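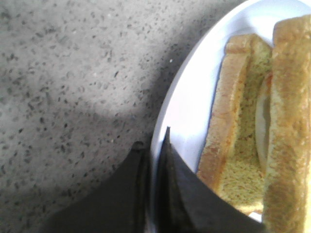 Custotent Haltix

The Haltix is a two-finger gripper kit for light robot arms, sold by Custotent of Ilton. It is meant for kitchens, canteens and test labs where an arm has to pick up soft or breakable things such as bread, fruit and crockery. The fingers are black and narrow toward the tips, and the kit comes with a small camera that mounts at the wrist.

History

Unai Escobar began work on the gripper at the Geddes workshop, which Custotent later took over. An early batch of 20 kits went to test users in May. The finished version went on sale on Jun 12, 2021.

Contents

The standard kit holds the gripper, the wrist camera, a mounting plate, cables and two spare fingers. Opening width is 68 mm. A longer set of fingers is sold separately — it needs its own calibration file.

Use

Plated food is a common test task. The arm comes in low over the rim, with one finger above the plate and the other still above the counter, before it moves on to the food or the plate itself. Setup takes 30 minutes with a supported arm.

Reception

Reviewer Randi Söderlund liked the gentle grip and the clear manual but found the cable too short for taller arms. She also noted that the warranty of 18 months does not cover the fingers.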